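Sound design month is here!

We're so happy to kick off our audio series with Evie Lambert, the sound designer behind the short film Bunting. If you caught it online in January, you'll remember the storm sequence – 67 layers of sound, and hardly any of them weather! Evie built most of it at home with a pair of microphones and a very patient downstairs neighbor.

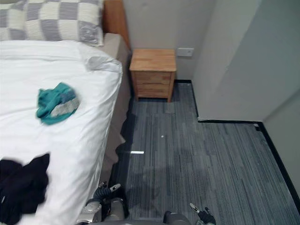

White duvet, checkered pillow.

In our chat she talks about recording cloth, why she cut the music from the last 15 minutes, and how she sorted through 657 takes for the Trendness title spots. She's funny, generous and full of tricks you can try tonight (the one with the wet gloves is a favorite here).

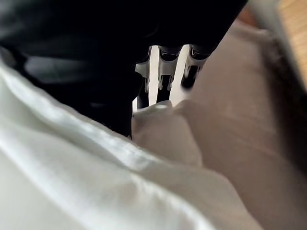
Close in on pale fabric.

The full interview goes up Friday, March 12, 2021. Send us your questions for part two – Evie has promised to answer as many as she can!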